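By March I'd folded the same plaid cloth 1,567 times, and I still couldn't get a decent corner out of it.

"Slower," said Pushpa Rana from the sofa. "You're teaching it, so it'll pick up your bad habits as well."

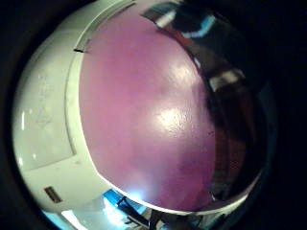
Purple, close up.

The job at Costula was simple enough. Gloves on, fold, unfold, fold again — and somewhere in Clelley a machine would learn to do it my way. My gran's way, really! She taught me on her kitchen table.
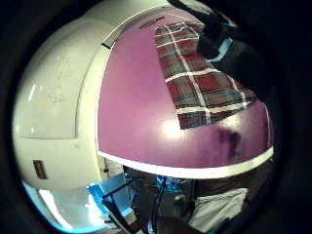

I told Pushpa that, and she went quiet for a bit. Then she asked what else Gran had taught me (pastry, swearing, how to sulk properly).

"Don't teach it the sulking," she said. 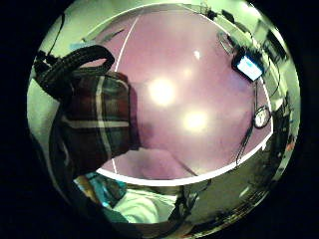

We had 2,000 to do before I could go home to Sallitz. I'd stopped minding by then. I'd started saying Gran's words under my breath — edge to edge, love, then smooth it.

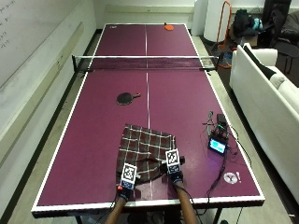 "Who are you talking to?" Pushpa asked.

"The pupil," I said, and picked up the cloth again.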